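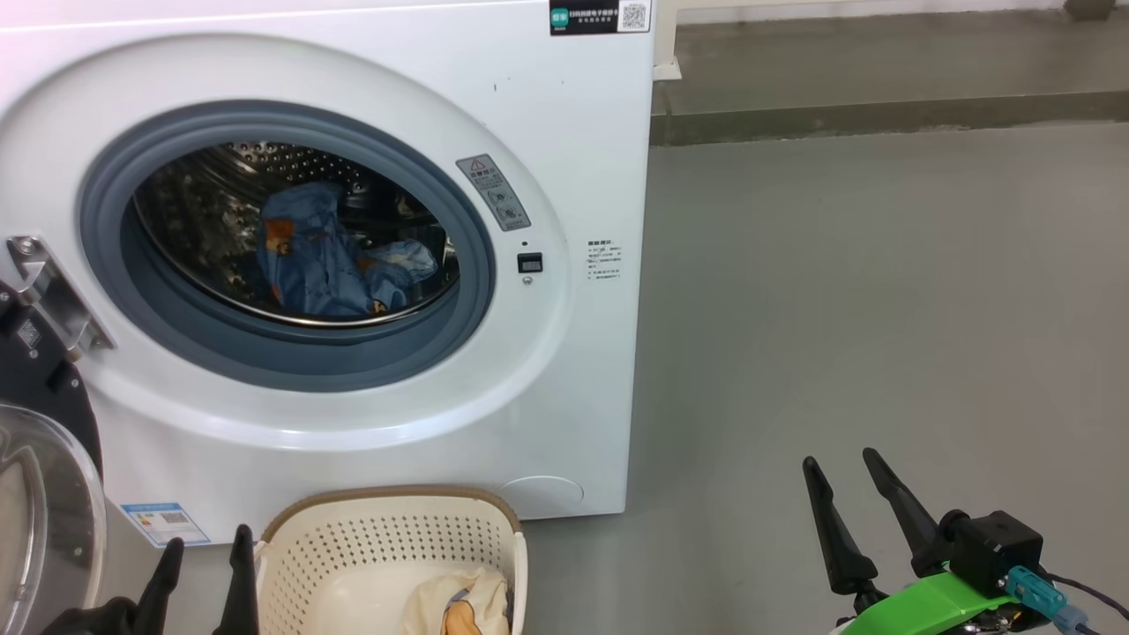

Right, hello everyone, can you hear me at the back? Lovely. I'm Tariq Usmani and I've got the slot between you and your lunch, so I'll keep moving.

(Wait for people to sit down. Water is on the left.)

I want to talk about laundry. Specifically the filter at the bottom of a front loader, the little round hatch you've probably never opened. Hands up if you cleaned yours in January? Thought so. Mine hadn't been touched for 3 years when I first had a go, and out came a hair grip, half a pencil and a sock from a child who's now at secondary school!

So, put a shallow tray down first. Switch off, let everything cool, then undo the hatch slowly, a quarter turn at a time. Have a towel ready. Then have another towel ready.

(Pause here, someone always has a flood story. Take one, only one.)

Next bit is loading. I used to cram it all in, pyjamas, duvet cover, the lot, and wonder why the middle came out smelling of cupboard. At Druluvwood we ran the shared laundry room for 100 flats and the complaint we got most was "it's not clean". Nearly always too full. I tell people to leave a hand's width at the top of the drum, and to do up the duvet cover first, or it eats the pillowcases (you all know this, you've all fished one out of a corner).

Then the rubber seal. Wipe it, pull the fold back, wipe again, and leave the door open afterwards. My mum would shut it because it looked tidier and we argued about that for most of my twenties.

(If running late, skip powder versus liquid and go to questions.)

Handouts are by the door. Please take one, I printed 400.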